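4.2 Lids, tabs and the order of opening

The second group of objects in our household survey was food containers with a separate lid. We came to them with some hesitation, as they look too simple to need a chapter of their own. However, the diaries which the participants kept in September mention containers more often than any other object in the kitchen. Of the 1,847 diary entries, many are only a few words long ("lid again", "soup in bag"), and these short entries were often more useful to us than the long ones.

We follow Witkowska in making a difference between the closing part and the holding part of a container. In everyday speech both are called "the box", and participants in Tullitz used this word even when only the lid was on the table. For our purpose the difference is important. The holding part decides how the food is divided and how heavy the object feels when it is full. The closing part decides where the hands go first.

Each of the 40 participants was asked to bring the container which was used most in the home, and to open and close it at the table in the usual way. No instruction was given about speed or about which hand to use. In 23 cases the participant first took hold of the container at two opposite sides and only then looked for the tab or clip. In 9 cases the tab was lifted at once, with one hand, while the other hand rested on the table. The remaining participants changed their way between the first and the second opening, and we did not put them in either group.

The divided containers need a separate remark. When the base has two compartments, people are careful to keep it level, also when it is empty. One participant explained that she learned this from carrying rice and sauce to work, and that now she does it "with every box, even the one for buttons". We found the same habit in the Botton interviews, where divided containers are less common. It seems to us that the habit belongs to the person more than to the object, but our material is too small to say this with certainty.

The lid itself also gives information before it is opened. With a clear or tinted lid the user can check the inside without lifting anything, and several diaries describe this check as a reason for buying the container. A dark tint makes the check less exact. The colour of the contents can still be noticed, but the kind of food must be guessed or remembered. The type with a tinted lid on a steel base (Figure 6) combines this partial view with a base which does not let the eye through at all.

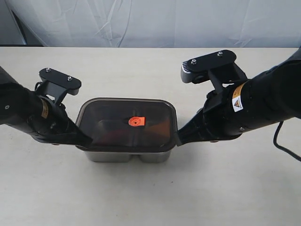
Figure 6. Divided container with translucent brown lid, orange tab near the centre of the lid, and brushed steel base, held from two opposite sides.

A small part in a bright colour was named by participants as "the place to start", also on containers they had never used. We do not know if this is true for older users, who were few in our group. The Fata catalogue, which we used for sorting the containers, has no field for the colour of the tab, so we added one by hand. The full list of fields is given in Appendix B.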